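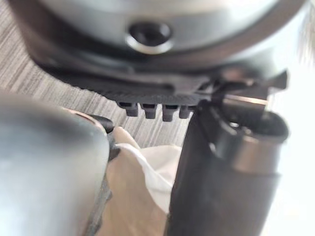 Siiri Huttunen
Maintenance notes on the two-arm unit at Wutcombe, for whoever takes it over in November. It handles laundry on the bed in the test room. Long thread, mostly wrists and cables. 1/

Hour counter read 1,157 at the start of this service. Previous one was at 1,010 or so, by Yusri Nasution. His notes are in the binder and still apply except for the cable routing on the left arm, which I changed. 2/

Order of work: park, power down, wait for the drive lights to go out, support both forearms, then touch things. The left shoulder drops a little when the brake is released by hand. Put a cushion under it. 3/

Lint first. It collects wherever two parts meet and leave a gap: wrist brackets, finger roots, the ribs on the forearm sections. Soft brush, then vacuum held a few centimeters off. No compressed air. Air packs it into the joint and you get it back a week later as drag. 4/

Wipe the camera windows at the wrists with a dry lens cloth. If there is a smear that won't move, one drop of isopropyl on the cloth, never on the window. The old Niramine wipes leave a film. Please throw out the rest of the box. 5/

Wrist screws. Go around the mounting bracket with the small torque driver, opposite corners, two passes. On the left wrist one screw took a quarter turn before it clicked. It had blue threadlocker on it, so either it was reused or it was never cured. Replaced, marked with paint pen. 6/

If the paint line is broken next time, don't just tighten it. Pull the bracket and look at the face underneath for fretting. Gray powder means it has been moving. 7/

Cables. The left arm cable used to be tied tight to the forearm and it pulled at the connector whenever the wrist rolled to palm up. Symptom was finger feedback dropping out for 148 ms and then coming back, with fault 47 in the log and no other sign. 8/

Byung-chul Noh swapped the connector for that in the summer and the fault came back. Connector was fine. I put the old one on the bench and flexed it for an hour with no dropouts. 9/

Current routing leaves a service loop at the wrist. To check it, run the wrist slowly through full roll with the hand open, watch the connector, and stop if the jacket goes straight anywhere. The loop should still have some curve at both ends of travel.
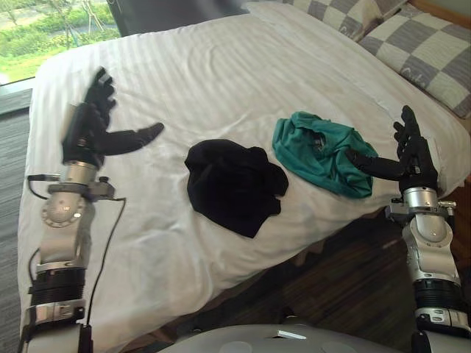 Do that check over the bed, at working height, with something on the sheet. The arm posture is different there than at park, and a loop that looks generous at park can come up short once the elbow is raised. It can also drag on the sheet. Dragging is acceptable, snagging on a sleeve is not. 10/

Hand calibration comes after the cables, never before. Open all fingers, let the routine find the stops, then close each one alone. Thumbs last. If a thumb stalls early, look for lint at its root before you touch the current limit. 11/

Someone had raised the right thumb limit to get past exactly that. I put it back to the value in the binder. It closes fine on a clean joint. 12/

Contact test: lower each thumb onto a piece of cloth until the sensor trips. Use two different fabrics if you can. Thin jersey trips late. Shewit Jemal has a spreadsheet with the offsets per fabric, ask her for the current one - the copy on the shared drive is old. 13/

Bed position matters more than you would think for a maintenance thread. If the mattress gets pushed toward the window the left arm runs out of reach and the joint 2 motor runs warm. There is tape on the floor for the bed legs. Apolline Besnard re-taped it, use the yellow marks. 14/

Counter for grasps on the current fingertip pads is at 3,733. No visible wear, slight shine on the right index. I left them on. Spares are in the Dridero drawer, second from the top, bagged by side. 15/

Open items: joint 2 temperature, log it for a full shift. New strain relief clip for the left wrist, ordered, not arrived. Until it does, recheck the loop each morning before enabling the arms. 16/16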